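Acta de escucha

La grabación empezaba con el ruido de una silla y una tos. Después, la voz del técnico leía el número de orden, 1746, y pedía al entrevistado que confirmara que hablaba por voluntad propia. Barış Uçar confirmó. Tenía derecho a un vaso de agua y a una interrupción de diez minutos. No hizo uso de ninguna de las dos cosas.

Areeba Rajput escuchó el archivo completo con auriculares cerrados, en la oficina que la revista alquilaba en Listilthorpe, encima de una ferretería. Aplicó el procedimiento habitual: primera pasada sin notas, segunda con marcas de tiempo, tercera para separar lo afirmado de lo supuesto. El archivo duraba 70 minutos. La primera columna ocupó media página y la segunda, once.

Lo afirmado era lo siguiente. Uçar había trabajado para Prosano, consultora de asuntos públicos, en la cuenta de Saltum. Su función consistía en mantener una lista de cargos electos, asesores y periodistas, con un coeficiente de receptividad asignado a cada uno. La lista tenía 500 entradas. El coeficiente se revisaba en marzo y después del verano. Un valor inferior a dos excluía a la persona de las invitaciones. Un valor superior a ocho la excluía también, por innecesaria.

—¿Quién fijaba el valor inicial? —preguntaba el entrevistador.

—Venía fijado.

—¿Por quién?

—En la hoja no había campo para eso.

Rajput anotó el minuto y subrayó la palabra campo. 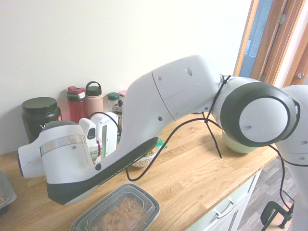
Brazo robótico blanco y gris
sobre una encimera de madera

La segunda columna contenía el resto. Que Saltum financiaba de forma indirecta una fundación llamada Kırmızıgül. Que la fundación pagaba estancias de estudio a asesores parlamentarios. Que los asesores volvían con un coeficiente más alto. Uçar no decía haber visto los pagos. Decía haber visto las fechas de las estancias y las fechas de las revisiones, y haberlas puesto una al lado de otra en una hoja aparte, que borró.

Solicitó a Prosano una respuesta por escrito. La recibió a las cuatro de la tarde, en un documento de un solo párrafo. La empresa no comentaba relaciones con clientes, presentes o pasados, y recordaba que Uçar había firmado un compromiso de confidencialidad. No negaba la lista. Rajput clasificó la respuesta como no desmentido, categoría tres, y la archivó con la transcripción.

Quedaba la comprobación de la muestra. Uçar había entregado tres páginas impresas, correspondientes a las entradas comprendidas entre la 180 y la 230. El papel no llevaba membrete. Cada fila constaba de apellido, cargo, distrito, coeficiente y una columna final con la letra S o la letra N, cuyo significado él desconocía. Rajput cotejó los cargos con el registro público. Coincidían todos salvo uno, un concejal que había dimitido antes de la supuesta fecha de impresión. El error podía indicar una falsificación hecha con datos viejos o una lista auténtica mal mantenida. Redactó las dos hipótesis con la misma extensión.

Al llegar a la entrada 205 se detuvo. Apellido: Rajput. Cargo: prensa, verificación. Distrito: Listilthorpe. Coeficiente: 7,5. Última columna: S.

Comprobó la inicial. Comprobó si existía otra persona con ese apellido en la redacción, aunque conocía el dato. Abrió su agenda del año anterior y buscó invitaciones. Encontró dos: una jornada sobre transparencia, con almuerzo, y una mesa redonda en la que había intervenido como moderadora. La organizaba Kırmızıgül. Le habían abonado el tren.

El manual de la revista preveía el caso en su apartado sexto: el verificador con interés directo debía comunicarlo y apartarse del expediente. El formulario tenía una página. Rajput lo rellenó hasta la casilla de motivo, donde escribió el número de la entrada y nada más.

Luego volvió a ponerse los auriculares y buscó el minuto en el que el entrevistador preguntaba si alguien de la lista conocía su puntuación.

—Que yo sepa, no —decía Uçar, y se oía otra vez la silla.

Rajput anotó la hora, firmó el formulario y lo dejó en la bandeja de salida.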